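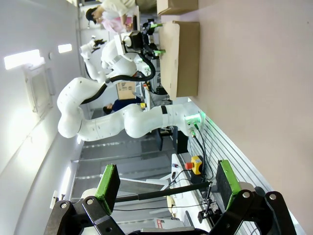
A wrist camera's view past its own gripper to a second arm, its green-tipped fingers beside a cardboard tray. Photo: Turnow

TURNOW SHARES RESULTS OF SIDE-BY-SIDE GRIPPER TRIALS

MOTSTEAD, March – Robotics lab Turnow has wrapped up the first round of its gripper comparison, and the team is thrilled to be sharing the whole lot: the good grasps, the fumbles and every log file in between.

The trials put 2 finger designs through 3015 pick attempts on a mix of everyday packing items, from soap boxes to bagged socks. Both designs ran on the same model of arm, with the same controller settings and the same wrist camera, so that any difference in the results could be traced back to the fingers.

"We've argued about finger pads over lunch for years, and now we've finally got numbers to argue about instead!" said Birgit Brinkmann, who heads the trials program at Turnow. "I had a favourite going in. I won't say which, but I've had to eat my words on the flat items."

The stiffer pads came out ahead on boxes and anything with a square edge. The softer pads did better with bags and thin card, although they needed cleaning more often and lost some grip colour-coded labels had no trouble giving the stiffer set. Of the 3015 attempts, 1635 were made with the softer pads, which were given extra runs after a cable fault spoiled part of the first week.

That fault led to one of the more useful findings. Cables running along the upper links were catching at the elbow on long reaches, and controls engineer Desmond Marchetti ended up rewriting the approach paths to give them more slack. The new paths added almost 2 seconds to each pick at first, and he has since trimmed most of that back.

Camera placement got a good workout as well. Sidra Cheema tested the wrist camera at several angles and settled on one that keeps both fingertips in view right through the grasp, even though it turns the picture on its side.

"People see the footage and tilt their heads," Cheema said. "The software doesn't mind a bit, and we can see the moment a pad touches the box. I love watching it."

The second round starts after the Sunday open day and will add a third finger design from Drutano, along with 59 new test items chosen by packing staff at Usmani. Labs that would like to suggest an item, or borrow the test procedure, are welcome to get in touch.

Media contact: Hina Tanoli, Turnow, Motstead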